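Tayla Baxter has run housekeeping at the Stubbs for 15 years, and until November she did the towel round with two others. Now a Galbot unit does part of it.

"I thought we'd lose hours," she says. "We lost the lifting - the hours stayed."

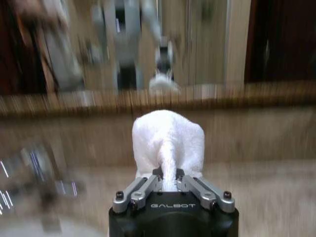 Bathrooms are still where she checks most. The arm will hold a white towel up in front of the mirror, pinched in the middle, and she looks at the hang of both sides. "I'd fold it again myself," she says. Zulkifli Hidayat, on nights, leaves it alone.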